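FOR IMMEDIATE RELEASE - November

Janjua Workshop members open up two-arm snack sorting table, plans to be shared free

Drop-in evening at 7, bring a laptop if you want the files on the spot

A two-armed robot table built by members of the Janjua shared workshop is going public this month. Full parts list, cut list, wiring notes, all of it. Free to copy, free to change.

The build is called Olik. It is a bench-size setup for sorting packaged snacks - noodles, candy bars, bagged stuff - into trays and bins. Two arms, one table, one frame. Home tools for nearly all of it.

"I wanted something my neighbor could build in a garage," said Rokeya Munshi, who leads the project. "Drill, hex keys, a decent saw. The arms you buy or borrow. Everything else is hardware store and patience."

The table top is butcher-block style wood inside a black aluminum extrusion frame. Arms mount on opposite sides and face each other, so both can reach the middle. That shared middle zone took the longest to get right. Early version had the arms side by side and they fought over the same patch of wood all day long.
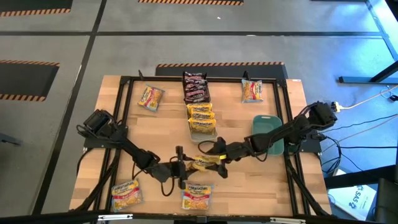
Olik's two arms meet over a packet of Maruchan ramen at the Janjua workshop.

Budget for the table, frame and fittings came in at $800, arms not included. The group kept reciepts and will post the list with prices as paid. Cheaper is possible. Munshi says the extrusion was bought new and did not need to be.

Work started as a weekend thing and ran 6 months. First two went on the frame alone. It was rebuilt after the original corner joints let it rack sideways whenever an arm stopped short. Stiffer brackets, shorter spans, problem mostly gone. Notes on both versions are in the files, including the bad one, with measurements.

Why snacks? Cheap, easy to replace, and awkward in useful ways. A noodle packet is a soft-ish brick with crimped ends. It slides. Candy bars are narrow and pile up. Clear bags shine under the lights and change shape every time they get picked up. If a gripper routine copes with those three it has a fair chance with the rest of the pantry, the group says.

"People ask for coffee mugs," said Munshi. "Mugs are fine. Mugs hold still. Give me a bag of something crinkly, then we will see whose code is any good."
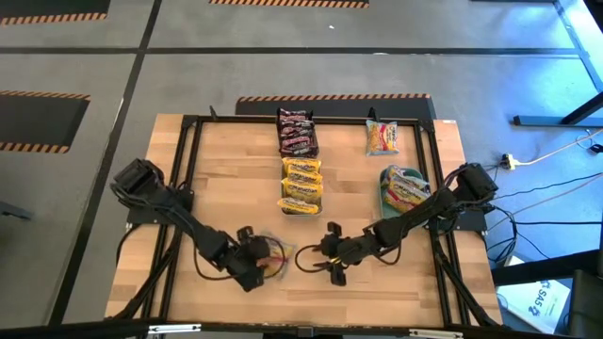 Cables were the other headache and remain one. They run along the arms and down to the bases, and need slack at every joint but not so much that a loop snags. The current advice in the build notes is to move each arm by hand through its whole reach, power off, before fixing a single tie. Then do it again. The notes also cover where to keep hands while the arms are live (off the table) and ask that builders fit a stop switch within reach of wherever they sit.

Software is the least finished part. Basic pick and place routines are included, plus a handover routine that passes an item from one arm to the other. Handover is marked experimental. It works best with the noodles. Bagged items still get dropped, and a fix is being worked on by 4 members in their spare evenings. Help very welcome, esp. from anyone who has written grip timing code before.

The release also includes drawings for two add-ons, a tray holder by the Brudurix hobby group and a clamp-on rear rail from Jummont, a small parts maker that cuts extrusion to length for workshop members. Neither is required. The table runs without them.

Visitors can see Olik and try the controls at the drop-in, 7 p.m. at the Janjua workshop, main bench area. No sign up. Kids welcome with an adult. Closed shoes please, and tie back long hair near the table. Someone from the group will be on hand to go thru the wiring for anyone planning there own build.

Files go live the same evening. Paper copies of the cut list at the door while they last.

Media contact: Rokeya Munshi, Olik project, Janjua Workshop. Photos on request. Interviews by phone or at the bench, afternoons best.

- ends -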